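Facilities > Checklists > Shared Rooms > Room 203
April, posted by the Wukemwood building office

Room 203, walk-through before sign-over
Allgate side, second floor. Started 3:15 p.m. Marks are OK, FIX or N/A.

1. Door and closer: OK. Latches without a push.
2. Exit sign and emergency light: OK. Test button held for the full count.
3. Extinguisher: FIX. Tag is current but the bracket screw is loose. Same note as last time.
4. Ceiling lights: FIX. One tube flickers near the door. Desgate has the order, ticket 313.
5. Outlets and floor box: OK. The floor box lid sits flush now.
6. Walkway along the wall: OK. Measured 22 inches past the cabinet at the tight spot, which is under what we ask for, but it is not an exit route. Carrasco to move the cabinet when they come for the shelving.
7. Tables: OK. No wobble, brakes hold on the rolling ones. Wipe down with the mild cleaner only. The strong stuff leaves a haze on white tops.
8. Whiteboard: OK. Wheels lock. Don't erase notes unless the group using the room says so.
9. Tripods and stands: comment. Legs spread wide and are easy to catch with a foot. Keep them close to the table and out of the walkway.
10. Cables: comment. Anything that crosses open floor gets a cover strip. Cables on a table should not hang over the front edge.
11. Warning labels on equipment: OK where checked. Must be readable and not taped over.
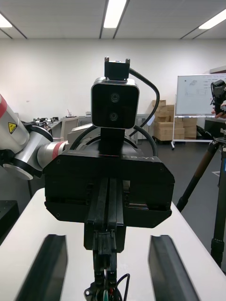 Items 7 to 11. White table, whiteboard on wheeled stand, tripod at right, yellow warning label on the arm at left.

12. Trash and recycling: OK.
13. Window blinds: FIX. Cord on the left one is frayed. Tie it up out of reach until it is replaced.

Three items to fix, none of them holds up use of the room. Recheck items 3 and 13 on Tuesday. Item 4 stays open until Desgate closes the ticket.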